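Wadenach Mineral Wall Paint – Plosen Gray

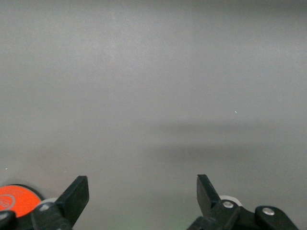

Matte gray surface, close up.

Plosen Gray is a matte interior paint for plaster, drywall and primed wood. It is one of the lighter grays in the Wadenach line and sits between Jia and Biltance on the color card.

Coverage is 70 square feet per pound on smooth walls. Rough plaster takes more. Let the first coat dry for 5 hours before the second, and wait seven days before wiping the wall down.

Apply with a short-nap roller or a wide brush. Stir well before use and again after any break – the pigment settles. Do not thin the second coat. Buckets with different batch numbers should be mixed together before you start on a large wall.

Not for floors, shower areas or exterior use.

Sold in 5 lb and 70 lb buckets. Item number 900. The 5 lb size has been back in stock since April.

Sample cards are free with any order. For trade pricing, write to Fengying Zou at the order desk.

Page updated 2022-06-22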